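The stool in Heather MacLeish's kitchen has a cushion on it, and I am told to leave the cushion where it is. "It hides a crack," she says. "Everything in here hides something. Mind the table."

She moved to Sernonness with two suitcases and a plan to write a book about herring. The herring book never came. What came was Stay Put, a column for the local paper on the business of living with furniture you have had to put together yourself, and it has now reached its 152nd instalment.

"I thought I'd get four out of it," she says. "Four at a push. Then I wrote the one about wardrobes and people began sending me letters. Long ones. A man sent me a drawing."

Her argument, so far as she will admit to having one, is that flat-pack changed how we feel about our homes. Her grandmother owned a sideboard that took six men and a quarrel to shift. Heather owns a sideboard that arrived in the back of a hatchback and has leaned to the left ever since.

"My gran never once thought about how her sideboard was made. It was just there, like weather. I know every screw in mine. I know which one I cried over."

Does that make her fonder of it?

"God, no. But I'd feel bad putting it out for the council."

She holds firm views on instructions. Words, she thinks, should be brought back. The little bald man in the drawings is far too cheerful, and he always seems to have a friend round. She once asked readers to send in their worst leaflet and offered a cake as the prize. Up to 100 turned up, several of them with teeth marks. Ona Lūse won, with a bookcase leaflet that began at step 9.

"Ona's very calm about it. She built it from 9 onwards and says it's been fine. I wouldn't put an atlas on it."

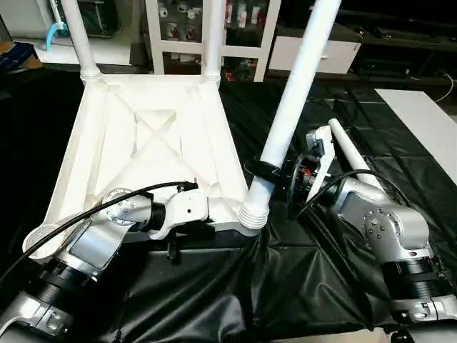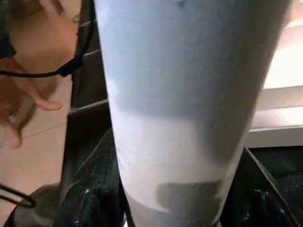

Top: a white stool, upside down, with two of its legs on. Bottom: a pale surface in close-up.

The column has made her one enemy, or at least one regular correspondent. Erdal Tatlı writes after every instalment to say that a person who cannot fit a cam lock should not be allowed near a newspaper. She reads me the latest while the kettle boils. It is two pages and quite well argued.

"He's right about the cam locks," she says, folding it up. "He's wrong about me. I can fit them. I just can't fit them the right way round."

I ask about marriage, as the column so often does. Her most shared piece claimed that you learn more about a couple from one chest of drawers than from a week at the seaside. She has since softened. Her neighbours, Gülizar Sezer and Elif Naz Avcı, put up an entire kitchen together and came out of it still speaking.

"They had a rule. One reads, one builds, and whoever's reading isn't allowed to sigh. I tried it with my brother. He sighed through his nose and said that didn't count."

There is talk of a book at last, a collection of the columns, though she would like some herring in it. Meanwhile a flat box has been standing in her hall since the spring. She believes it is a shoe rack. I offer to help her open it, and she looks at me for a while over her tea.

"Do you sigh?" she says.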